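Strap snagging (robotic grasping)

By Shagufta Paracha. Friday, September 29, 2023

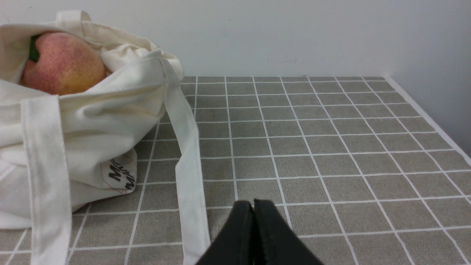 Strap snagging is a fault in robotic handling in which a loop of cloth, cord or webbing catches on a gripper and is carried along with it. It is met most often in bag packing and unpacking, where a robot arm has to put goods into a soft bag or take them out again. The fault is also called handle capture, and in older workshop notes simply "hooking".

The term is normally kept for loops that were not meant to be picked up. A robot told to lift a bag by its handle and which does so has made a grasp. If it was told to lift a piece of fruit out of the bag and the handle comes too, the handle is snagged.

Causes

A shopping bag with long handles has no fixed shape. When it lies on its side the handles fall wherever they happen to, and a loop may stand up above the mouth of the bag or spread out flat on the table. The route a gripper takes to the contents can pass through such a loop without touching it on the way in. The trouble comes on the way out, when the fingers are wider apart because they are holding something, or when the wrist has turned.

Narrow, pointed fingers are good at getting between an object and the cloth around it. They are also good at getting under a strap. Wider fingers snag less but tend to push the cloth ahead of them, and a fold of cloth pinched against the goods is a related fault, known as fabric inclusion. The two often happen together and are sometimes logged as one, which makes fault records from different sites hard to compare.

Depth sensing adds to the difficulty. A strap lying flat on a table is only slightly higher than the table itself and may be smoothed away as noise. A strap in the air is thin and may be seen from one angle and missed from another. With a camera at the wrist, the strap nearest the fingers can leave the view in the last part of the approach, when it matters most.

Effects

In mild cases the loop slides off as the arm rises and the job finishes normally. In others the bag is dragged across the work surface, tipped over or lifted off it. Soft fruit is easily bruised when a bag swings against a fixed edge. A heavier load can pull the fingers out of line, after which the gripper has to be checked and calibrated before it is used again.

The main risk to people is that a person sees a caught bag and reaches in to free it while the arm is still powered. A strap under tension can let go suddenly, and an arm that has been held back may move when the load comes off. For this reason strap snagging is treated as a safety matter as well as a question of damaged goods.

The Stitton stoppage

A well-documented case took place at the Stitton packing site, where a cell built by Plameo was used to unload returned grocery bags. In April a run of 152 bags was stopped early after a handle passed over one finger and tightened behind the knuckle. The arm went on to its next position with the bag attached. The force limit should have halted it, but the limit had been raised during earlier work with full bags and had not been put back.

An operator pressed the stop button and then tried to unhook the strap by hand without isolating the cell. When it came free the arm dropped a short way on to the table. The operator was not hurt, and the bag's contents were thrown out.

Renato Catacutan, who wrote the site report, gave 2 direct causes: the force limit, and an exit path that did not match the approach path. He also noted that the written stop procedure covered jams in the conveyor and said nothing about the gripper. The report recommended that the limit be tied to the job file, so that loading a new job would always reset it.

Plameo changed the exit path and the cell went back into use. A later trial of 100 bags with the new path recorded 2 snags, both of which stopped the arm as intended.

Prevention

The simplest measure is to leave by the way the gripper came in. An arm that backs out along its own approach is far less likely to catch a loop than one that swings straight towards the drop point. It costs some time on each pick.

Some sites clear the handles first, using the closed gripper to sweep them away from the mouth of the bag. This works fairly well with stiff webbing and less well with soft cotton, which tends to spring or roll back. Cabrera, which makes gripper fingers for food handling, sells a type with a filled-in back so that there is no ledge for a strap to sit behind.

Checks after the grasp are also used. A small test lift, with the measured weight compared against the expected weight of the item, will show most cases where the bag is coming too. It can miss a slack handle, which adds almost no weight until the arm has moved some distance.

Freeing a snagged strap

The usual procedure is to stop the arm, isolate it, support the bag from underneath and only then work the loop off the finger. If the strap is too tight to slide it should be cut. Opening the gripper to release the load while the strap is still tight is not advised.

See also: Fabric inclusion; Force limiting; Recovery behaviour; Soft goods handling

Comments

jimix_nights: We had this at Jimix on drawstring sacks. Drawstrings are worse than handles, could they have their own section?

Tolly: Agree about cutting the strap. A bag is cheap and a wrist sensor isn't.

palletman: Is the weight check any use on single items? Ours drifts more than a plum weighs.

Shagufta Paracha: Not much on very light items, no. I'll add a line on that and look at drawstrings too.

Contact the editors | Copyright the contributors | Back to top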